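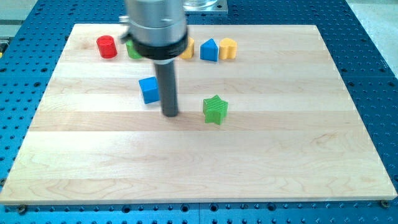
The Dristby Toy Library will start lending sets of printed shape blocks to families and child care homes this winter, replacing the mixed tubs of building blocks it has offered since it opened. The new set is called Kilter and comes from Perkico, a small toy maker on Wysocka Street. It is built around plain solid colors and simple outlines, among them a red cylinder that stands on its end, a blue triangular prism like a little roof, and a yellow heart that stands upright with its lobes at the top. The library announced the change on November 12, 2025, and said the first sets would be on the shelf before the schools close for the holidays.

Blocks are among the most borrowed items at the library, along with train track and dress-up clothes. They are also the items most often returned incomplete. The old tubs were put together from donations, and the pieces in one tub did not match the pieces in the next. When something went missing, staff filled the gap with whatever was close in size. Over the years some tubs ended up with no curved pieces at all, and others were mostly small cubes.

Under the new arrangement every borrower gets the same selection. Each bag carries a printed card showing the outline of every piece in its color, so a parent can lay the blocks out on a table and check them against the card before bringing them back. Replacement pieces will be ordered one at a time from Perkico. The library said this was the main reason it chose a printed set over a boxed one from a catalog, where a lost piece usually means buying the whole box again.

The town council approved $597 for the purchase in October. The money covers the blocks, the cloth bags and the cards, along with a supply of spare pieces in the shapes that go missing most. Nothing was set aside for storage, and the bags will hang on the hooks now used for puzzles. The puzzles are moving to the low shelves by the window.

Perkico began making the Kilter shapes for a preschool in the next town, which wanted pieces that children could name by both color and form. The heart was a late addition. Children at the preschool kept asking for one, and the company redrew it several times before it would stay up on its point without tipping. The library tried a sample set at its drop-in mornings in October and reported that the heart was the piece most often carried around the room, and the one most often found in coat pockets at the end of the session.

Other shapes got a mixed reception. The cylinder was popular as a chimney, a candle and a cup. The prism was used as a roof by nearly everyone, but its sloping sides make it hard to build on, and several younger children gave up on it and went back to the flatter pieces. Parents asked whether a second prism could be included so that two could be pushed together to make a longer roof. Perkico has agreed to sell extra prisms to the library at the same price as any other single piece, and they can be added to a bag on request.

Some parents at the drop-in mornings said they would miss the weight of the old wooden blocks. Printed plastic is lighter, and a tall stack comes down more easily. The library is keeping its large wooden floor blocks, which have never been lent out, and they will stay in the play corner for anyone who visits. The donated tubs will be sorted through over the next few weeks. Sound wooden pieces will be kept as additions to the floor blocks, and the rest will be offered free to members.

The sets are meant for children 3 and older. The library is asking families with a younger child in the home to keep the blocks on a table and put them away when play is over. It also recommends using them on a tray or a flat board, particularly in rooms with thick carpet, where the standing pieces tend to lean.

Loans will run for 2 weeks, the same as for other toys, and can be renewed once if no one is waiting. Child care homes may borrow 2 sets at a time. There is no charge for a single lost piece. If more are missing, the borrower will be asked to pay for the replacements, and the price list will be posted at the desk.

Blocks should be washed by hand in lukewarm water with a little dish soap and left to dry on a towel. They should not go in the dishwasher, where the heat can warp them. The fine ridges left by printing can hold crumbs and modeling clay, and an old toothbrush will clear them. Bags can go in the washing machine, but the cards are paper and need to be taken out first.

Members can put their names down for a set at the desk or by phone. The waiting list opens when the sorting of the old tubs is finished, and a notice will go up on the door. Anyone who still has one of the donated tubs at home is asked to return it by its usual due date, with whatever pieces are left in it.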